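Eltstead园区Wollton楼509室 室内安全检查表(附检查意见)
表单编号:324 检查月份:六月

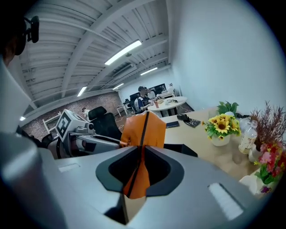
一、基本信息
受检场所:Wollton楼509室(开敞式工作间)
场所用途:桌面作业、小件整理、物料临时存放
管理单位:Brulden运营部
检查人:Nhyira Dogbe
场所负责人:Remo Rizzi
检查方式:现场目视检查、手动测试、查阅记录
检查时段:上午,室内正常使用期间
结果标注:合格、需整改、观察、不适用。标注为“需整改”的项目,由场所负责人在规定期限内完成并书面回复;标注为“观察”的项目,下次检查时优先复查。

二、检查范围说明
本次检查包括509室室内顶棚、墙面、地面、照明、空调、货架、座椅、桌面及用电线路。室外机组、屋面外侧和公共走廊由物业服务单位Kramer另行检查,相关记录不附于本表。室内各类作业器具的技术状态由使用小组按各自规程管理,本表仅检查其摆放、通道占用及与周边物品的间距。

三、顶棚与钢结构

3.1 顶棚压型金属板有无松动、变形、锈蚀
结果:合格
意见:白色压型金属板整体平整,板缝顺直。靠后墙一侧有一处板缝积灰较多,手电照射后确认为浮灰,未见锈迹。请在下次高处清洁时一并处理。

3.2 钢梁表面涂层是否完好
结果:合格
意见:白色涂层未见起皮。一根钢梁的下翼缘留有旧胶带残痕,不影响安全,建议清除。

3.3 钢梁上有无私自悬挂物
结果:合格
意见:检查时未发现悬挂物。重申:任何人员不得在钢梁上系挂绳索、布帘、标牌或线缆。确有需要的,应先向Brulden运营部提交书面申请,经Kramer确认承载及固定方式后方可实施。

3.4 顶棚有无渗漏痕迹
结果:观察
意见:空调上方板缝有一道浅色水渍,边缘清晰,触摸时干燥。场所负责人反映该水渍在上一季度已经存在,但上次检查表中没有记载。本次按新增观察项登记,雨后由场所负责人查看一次,并在附页记录查看情况。

四、照明

4.1 荧光灯具是否正常点亮
结果:需整改
意见:主要作业区照度满足桌面作业要求。靠后墙的一具灯启动时闪烁,稳定后亮度偏低,应更换灯管;更换后仍闪烁的,应检查镇流器。更换作业由Kramer持证电工进行,室内人员不得自行登高拆换。

4.2 灯具固定是否牢靠
结果:合格
意见:目视未见倾斜或脱落迹象。本次未逐一登高触检,该项触检随年度电气检修进行。

4.3 灯具与可燃物的间距
结果:合格
意见:货架顶层所存纸箱较上次明显减少,与灯具间距充足。请保持。

4.4 应急照明与疏散指示
结果:合格
意见:按下测试按钮后应急灯点亮,持续时间符合规定。出口上方疏散指示标志清洁,无遮挡。

五、空调与通风

5.1 室内机安装与运行
结果:合格
意见:后侧钢梁附近的室内机安装稳固,运行无异响。出风方向未直对人员座位。

5.2 过滤网清洁记录
结果:需整改
意见:清洁记录卡最近一栏未签字,无法确认清洁是否已经完成。请场所负责人与Kramer核实后补充说明,不得事后代签。如确未清洁,应在本月内安排。

5.3 冷凝水排放
结果:观察
意见:排水管走向正常,接口未见滴漏。考虑到3.4项所述水渍位于空调上方,请Kramer检修时同时检查冷媒管保温层及穿板处密封。

5.4 自然通风
结果:合格
意见:窗扇开启灵活,窗台未堆物。

六、墙面与货架

6.1 红砖墙面状况
结果:合格
意见:裸露砖墙未见新增裂缝,砖缝砂浆基本完整。墙脚有少量砂浆粉末,属正常老化,每周清扫即可。请勿直接在砖面打钉或粘贴重物。

6.2 白色货架稳固性
结果:需整改
意见:手推测试时砖墙前的货架有轻微前后晃动。立柱底部调节脚未全部着地,应调平后重新测试。调平后仍有晃动的,应加装防倾覆连接件,连接件的固定位置由Kramer确定,不得由使用人员自行在砖缝中打孔。

6.3 货架承载与摆放
结果:合格
意见:较重物品已按上次意见移至下层。个别收纳盒未贴标签,请补贴,标签朝向通道一侧。

6.4 货架与墙面间距
结果:合格
意见:间距满足清扫要求,背后未发现遗落物。

6.5 货架前方人员停留
结果:观察
意见:取放物品时,人员常在货架前停留较长时间,与通行人员存在交叉。建议将常用物品集中到靠近桌面的一端。该项为管理建议,不限定整改期限,由场所负责人酌情安排。

七、座椅与桌面

7.1 办公椅
结果:需整改
意见:黑色高背网布椅的靠背网面及框架完好。另有一把备用椅气压杆下沉,坐下后高度不能保持,已当场贴停用标签并移出作业区。请勿撕下标签继续使用,维修或报废由Brulden运营部决定。

7.2 椅背搭放衣物
结果:需整改
意见:衣物、围巾、背包带等不得拖垂至地面或椅轮附近。个人衣物应统一挂放在门侧挂钩处。本项上次检查已提出,本次仍有发现,请Remo Rizzi在班前会上再次说明。

7.3 桌面整洁
结果:合格
意见:作业中的物品摆放有序,桌沿未见易滑落的尖锐物。待整理的小件和折叠类物品应放入浅盘,收工时清空桌面。

7.4 手持器具的放置
结果:合格
意见:手持器具暂不使用时应平稳放置,手柄不得伸出桌沿;带有标识块的器具应避免标识面受压或刮擦。器具之间留出取放空间,不得叠压。

7.5 佩戴头部设备人员的活动
结果:观察
意见:人员佩戴头部设备时视野和转头幅度可能受到影响。起身、转身及离开桌面前,应先确认身后及两侧无人、无障碍物。长发应束起,衣物上的系带应收好。建议在同组作业人员之间约定简短的口头提示,例如“后退”“经过”。

八、地面与通道

8.1 主通道是否畅通
结果:合格
意见:从作业区至出口的通道在检查时段内保持畅通。推车应在使用后归位,不得临时停放在门后。

8.2 地面平整与清洁
结果:合格
意见:地面无油污、积水。门口防滑垫一角卷起,检查人当场压平;如再次卷起应更换,不接受用胶带反复粘贴的处理方式。

8.3 座椅后方退让空间
结果:合格
意见:人员就座时后方仍可通行。多人同时作业时应错开座位,避免椅背相对。

九、用电

9.1 插座与插头
结果:合格
意见:面板无松动、无烧灼痕迹,插头插接到位。

9.2 插线板
结果:需整改
意见:发现2个插线板串接使用。应拆除串接,改由墙面插座分别供电。墙面插座数量不足时,请提交增设申请,申请批准前应减少同时使用的设备。

9.3 线缆敷设
结果:需整改
意见:桌下线缆部分垂落,椅轮可能碾压。应使用理线槽或扎带固定,距地面不小于200毫米。佩戴设备或手持器具的连接线如需跨越座位,应从人员身后高处引过或收短,不得横跨通道。

9.4 电池充电
结果:合格
意见:充电位置周围无纸张、布料等可燃物,充电时有人在场。请在充电位旁张贴联系方式,收工前确认充电器已断电。

十、消防与急救

10.1 灭火器
结果:合格
意见:压力指针在绿色区域,铅封完好,取用位置无遮挡。

10.2 出口门
结果:合格
意见:可从内侧直接开启,闭门器动作正常。

10.3 急救箱
结果:需整改
意见:箱内部分敷料超过有效期,应更换。物品清单为旧版,请打印新版后置于箱盖内侧。更换下来的过期敷料应单独处理,不得留在箱内作备用。

10.4 人员疏散知晓情况
结果:合格
意见:现场询问的人员能够说出集合地点及行走路线。新到人员应在首次进入509室当日完成告知并签字。

十一、整改要求汇总

(一)即时整改,检查当日完成
9.2 拆除串接插线板
7.1 停用备用椅(已执行,保持停用状态)
7.2 清理椅背及地面附近衣物

(二)本月内完成
4.1 更换闪烁灯管
5.2 核实过滤网清洁情况并书面说明
6.2 货架调平并复测
9.3 固定桌下线缆
10.3 更换过期敷料及清单

(三)持续观察
3.4 顶棚水渍
5.3 冷媒管保温及穿板处密封
6.5 货架前人员停留
7.5 佩戴头部设备人员的活动

十二、场所负责人意见
对上述检查结果无异议。插线板串接已于检查结束前拆除,其中一个插线板已退回库房。关于货架晃动一项,调平工作可由本组完成,复测请Kramer派员到场。关于7.2项,现有挂钩不够使用,申请在门侧增设一排,请运营部答复。
负责人:Remo Rizzi

十三、检查人补充意见
挂钩增设申请可与插座增设申请合并提交,注明安装位置,并避开疏散指示标志及灭火器取用区域。顶棚水渍的查看记录请附简图,标明水渍边缘与最近板缝的相对位置,以便复查时比对。货架复测前,顶层不再增加存放物品。
检查人:Nhyira Dogbe

十四、存档
本表一式两份,一份由Brulden运营部存档,一份留存于509室资料夹。整改回复应注明表单编号324及对应项目号,未注明项目号的回复将退回补充。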